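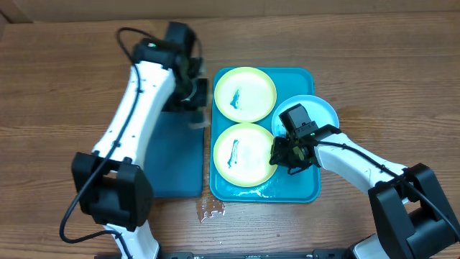
Am Donnerstag kam endlich das Puzzle von Paterson, auf das ich seit März gewartet habe. 900 Teile, Motiv »Hafen von Laltumska«, gezeichnet von Struan Rennie. Bestellt hatte ich es über den Laden in Prakmont, weil der Versand dort günstiger ist als beim Verlag.

Die Teile sind dicker als bei meinem letzten Puzzle und rasten gut ein. Man kann ein fertiges Stück Rand anheben, ohne dass es auseinanderfällt. Der Schnitt ist unregelmäßig, es gibt also auch Teile mit drei Nasen oder ganz ohne. Das macht das Sortieren nach Form etwas mühsam, beim Himmel hilft es aber sehr.

Angefangen habe ich wie immer mit dem Rand, danach kamen die Boote. Die sind alle verschieden gestreift und gehen schnell. Nach zwei Abenden lagen 467 Teile. Seitdem geht es langsamer, denn übrig sind vor allem Wasser und Himmel, und beides ist fast im gleichen Grau gehalten.

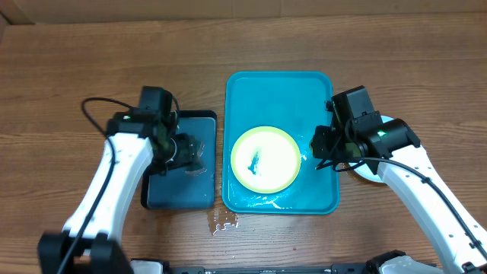
Was mir nicht gefällt, ist die Schachtel. Der Deckel sitzt so stramm, dass beim ersten Öffnen eine Ecke eingerissen ist. Ein Poster liegt auch nicht bei, man muss also vom Deckel abschauen – und dort ist der untere Bildrand vom Schriftzug verdeckt.

Parallel habe ich mit meiner Schwester zweimal Brasero gespielt, das Kartenspiel mit den Kohlen. Zu zweit ist es mir zu glücksabhängig, zu viert war es deutlich besser. Dazu schreibe ich noch etwas Eigenes, wenn wir die Erweiterung ausprobiert haben.

Vom selben Zeichner soll es noch ein Nachtmotiv geben. Das lasse ich erst einmal liegen, im Schrank warten noch 3 ungeöffnete Schachteln. Jetzt kommt der Himmel dran.

2318 Aufrufe
3 Kommentare
Teilen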